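PRE-PURCHASE INSPECTION CHECKLIST: BOTTLE HANDLING CELL
Site: Galtwood, line 2 annex
Inspector: Alina Oprea
Date: 14/05/2020
Purpose: supports the equipment request for the next budget year. Items marked HOLD must be closed before a purchase order is placed.

Ratings: OK / COMMENT / HOLD / N/A

SECTION 1. PRODUCT AND PRESENTATION

1.1 Product samples available at the station: OK
1.2 Container shape recorded: COMMENT
White plastic drink bottle with a waist partway down the body. Both bidders quoted flat parallel fingers. Ask for a price on contoured pads as a separate line.
1.3 Container supported at pick point: COMMENT
Yellow plastic at the base on both sides. Drawing of the holder not in the package. Request it with dimensions.
1.4 Print and label area identified: OK
Dark characters over a brown-gold band, low on the body. Keep pad contact off the band if the print is to be checked after the pick.
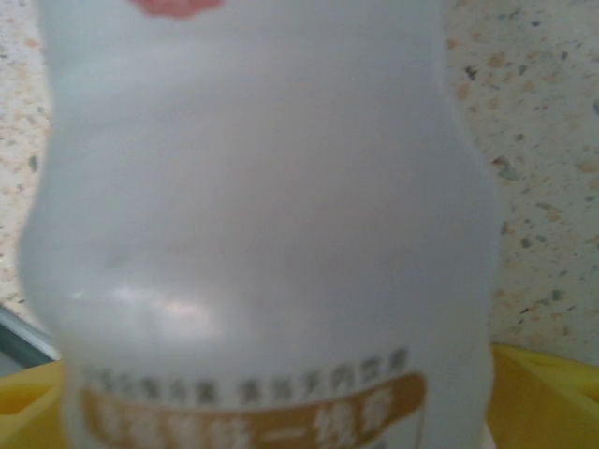
Item 1.4. Wrist camera view, bottle at close range, glare on lower left of body.

SECTION 2. VISION

2.1 Camera secured, cable strain relief fitted: OK
2.2 Focus at working distance: HOLD
Print is blurred at close range. The lens in the Avram quote is fixed focus. The Nudell quote does not state a focus range at all. Neither can be accepted for label checking until the supplier gives a minimum distance in writing.
2.3 Lighting: COMMENT
Glare on the curved plastic. Budget for a diffuser or a dome light. Avram lists a diffuser at $136 per unit, mounting not included.
2.4 Background contrast: COMMENT
White container against a pale speckled surface. Edges are soft. A dark matte backing panel is cheaper than a better camera and should be tried first.
2.5 Full container in view: HOLD
Top and base both fall outside the view at this distance. Cap check cannot be done from the same position. Either a second camera position (adds cycle time) or a second fixed camera (adds cost). Bidders to price both.

SECTION 3. GRIP AND CONTACT SAFETY

3.1 Grip force limit adjustable: COMMENT
The body plastic is thin and shows a shallow dent and some creasing. Cause not established. Force setting to be locked behind a supervisor code, and the code kept off the teach pendant. 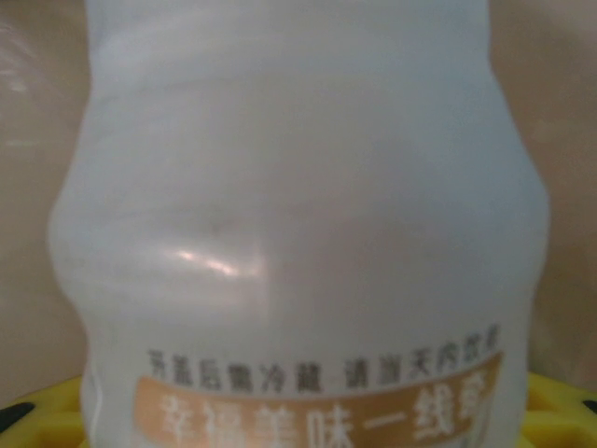 3.2 Force log retained: HOLD
No log function in the Nudell base package. It is in their option list at $300. Without it a damaged container can't be traced to a cycle, and a dispute with the supplier over who pays will go nowhere. Add to the request.
3.3 Pinch points at fingers guarded or marked: COMMENT
Marking tape only in both layouts. Risk assessment needed before anyone works inside the reach with power on.
3.4 Emergency stop within reach of loading position: OK
3.5 Behavior on loss of air or power: HOLD
Spec sheets disagree with the quotes. One says the fingers hold, the other says release. Get a signed statement.
3.6 Spill containment and washdown rating: COMMENT
Milk drinks get sticky. Wrist unit should be sealed against wiping with a wet cloth as a minimum. Brerkik covers fit both arms and are sold in packs, so order with the cell.

SECTION 4. COST ITEMS ARISING

4.1 Gripper, Nudell, flat fingers: $2,812
4.2 Gripper, Avram, flat fingers and sensor: $3,599
4.3 Contoured pads: not quoted
4.4 Second camera: not quoted
4.5 Installation and operator training: excluded by both bidders

Comment on 4.1 and 4.2: the two figures are not like for like. Nudell needs the log option before it meets 3.2. Compare again when 4.3 and 4.4 are in.

SECTION 5. RESULT

Not released for purchase. Four items on HOLD (2.2, 2.5, 3.2, 3.5). Delivery before the December shutdown is still the target. Reinspect after revised quotes are received, same station and same bottle type.

Signed: A. Oprea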